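Mrema Hand-Held Gripper Kit: Evaluation at Norarport
Interim progress report to the Flarkton Fund
Report date: 24/01/2019
Period covered: November to the date of this report
Status: in progress, extension of the loan period requested

1. Purpose of the report

The Flarkton Fund awarded Norarport a grant to examine whether the Mrema hand-held gripper kit, supplied by Fistwood, is suitable for use by small workshops that wish to record manual tasks for later use in robot training. The grant agreement asks for one interim report and one final report. The present document is the interim report. It sets out the work completed, the condition of the equipment, the matters raised with the supplier and the work that remains.

The findings given here are provisional. Section 6 lists the points on which the Fund's agreement is sought.

2. Background

The kit is offered by Fistwood as a complete set for hand-held recording. It consists of the gripper tool with its wide-angle camera, a control housing, the connecting cables, a carrying bag and a printed manual. The operator holds the tool in the hand and carries out a task with it, and the camera records the work from the position of the tool. No robot arm is needed at the recording stage.

Norarport already owns two fixed arms and has in the past made recordings by guiding those arms by hand. The method is slow and ties up the arms for the whole of a session. The grant application argued that a hand-held kit, if it proved reliable, would release the arms for other work and allow recordings to be made on ordinary furniture. The evaluation was designed to test that argument under everyday working conditions, with operators of differing experience.

3. Work completed

The kit was delivered in November. Danilo Dagdag checked the contents against the packing list and found one cable missing. Fistwood sent a replacement without charge. Set-up followed the printed manual, apart from the section on pairing the control housing, which refers to an older version of the software. Mr Dagdag wrote a short note for operators to be used in place of that section, and a copy has been passed to the supplier.

Recording is carried out at a large light wooden table in the main workroom at Norarport. The table was chosen for its size and because there is clear floor beside it for the operator to stand. Other projects share the workroom, and their equipment remains on the shelves and surfaces nearby during recording. The evaluation plan allows for this on purpose, as the workshops for which the kit is intended are unlikely to have a room set aside for recording alone.
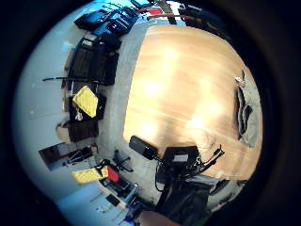 The plan calls for 1000 recordings in total, divided between three groups of tasks: picking up and putting down single objects, handling soft items such as cloths and sponges, and handling cables. At the time of writing, 900 recordings have been attempted. Of these, 748 have been accepted after review. The remainder were rejected for one of the following reasons:

Loss of tracking during the task
Tool held too close to the table for the object to be seen
Task abandoned by the operator
File incomplete on transfer

Loss of tracking was the most frequent reason in the first weeks of the period and has since become less common. File transfer faults have stayed at a steady low level throughout. Rosalinda Cabanatuan, who leads the review of recordings, is of the opinion that a good part of the early losses came from operators turning the tool too quickly at the start of a task. The supplier's manual gives no advice on speed of movement. A half-day of practice was added for new operators after this was noticed, and it will be kept for the rest of the evaluation.

The group of tasks with single objects is complete. The group with soft items is nearly so. Work with cables was begun last, as planned, and accounts for most of the recordings still to be made.

4. Findings to date

4.1 Handling and comfort

Operators report that the tool is well balanced for short tasks. In sessions lasting a full morning, three of them complained of tiredness in the wrist. Sessions have been shortened accordingly and a rest period is now written into the timetable. Fistwood has been asked whether a lighter grip is planned and has replied that none is in hand at present.

The cables between the tool and the control housing are a more serious difficulty. They are long enough for work at one end of the table but become a hindrance when the operator has to walk around it. On two occasions a connector was pulled loose in the middle of a recording. Clips have been bought locally to hold the cables against the sleeve, at small cost, and no connector has come loose in the sessions for which they were used.

4.2 Camera and lighting

The wide view of the camera is the strongest feature of the kit. It takes in the whole working surface together with a large part of the room, which helps the tracking software to find its position. The same wide view places heavy bending on straight lines towards the rim, and reviewers needed time to become used to it.

Glare from the overhead lights on polished wood remains a concern. Bright patches appear on the table surface in many recordings and may hide a small object of a pale colour. Ms Cabanatuan has begun to mark the recordings affected so that the final report can say whether glare makes rejection more likely. A matt covering for the table was considered and has been put off until that work is done, so that conditions remain the same for all three groups of tasks.
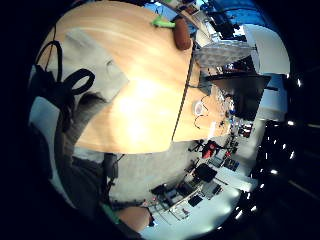
Figure 2. Working surface and adjoining desk section, Norarport workroom.

4.3 Software

The software supplied with the kit is adequate for recording and poor for review. Recordings can be played back only one at a time, and notes cannot be attached to them. Norarport has kept its own register of accepted and rejected recordings from the first day. Without that register the figures in section 3 could not have been given with any confidence.

One software update was issued during the period. It shortened the time needed to prepare the tool for a session, and it also changed the names given to files, which caused a day's confusion in the register. The supplier has agreed to give notice of such changes in future.

4.4 Support from the supplier

Delwyn Merrick has acted as the point of contact at Fistwood. Replies have normally been received within two working days. A request for the camera's calibration details was first refused and then granted under a written undertaking of confidence, which Norarport has signed. The undertaking does not prevent the findings of the evaluation from being published.
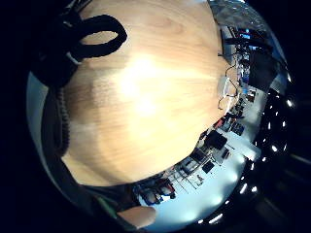

5. Spending and staff time

Spending is within the approved budget under every heading. The hire charge for the kit has been paid in full to the end of the present loan. Small purchases, chiefly cable clips, storage and spare connectors, have been charged to the consumables heading, which remains underspent.

Staff time is the one area of pressure. The review of recordings was expected to take about 100 hours over the whole evaluation. That amount has already been used. Divina Enriquez has been released from other duties for one day in each week to assist Ms Cabanatuan, and Norarport is meeting the cost from its own funds. No further grant is requested for this purpose.

6. Work remaining and decisions sought

The cable tasks will be completed first, followed by repeat recordings in those cases where a rejected task leaves a gap in the plan. A comparison will then be made between a sample of hand-held recordings and earlier recordings made by guiding the fixed arms. The method for the comparison has been drafted and will be sent to the Fund's technical adviser for comment before it is used.

The Fund is asked to agree to the following:

An extension of the loan period by six weeks, which Fistwood has offered at no charge
A matching change to the due date of the final report
Use of the underspend on consumables to buy a second set of connecting cables

Should the extension be refused, the cable tasks can still be finished within the present period, but the comparison with the fixed arms would have to be reduced to a very small sample. 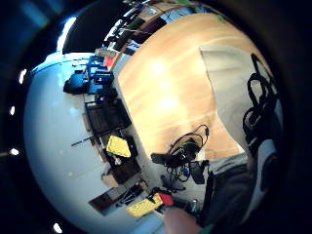 LEONORA LUMANLAN

As project lead I have reviewed the register of recordings and the spending record, and I am satisfied that both are a fair account of the period. I would draw the Fund's attention in particular to section 4.3. The kit is sound enough as a recording tool to justify the remaining work, and my present view is that a small workshop could use it with modest training. Whether such a workshop could manage the review of its recordings with the software as it stands is much less certain, and the final report will deal with that question at greater length.

Comments on the draft comparison method would be welcome at the same time as the Fund's reply on the three items above. The supplier has received sections 4.1 to 4.4 for a check of fact and has asked for one correction, to the description of the software update, which has been made.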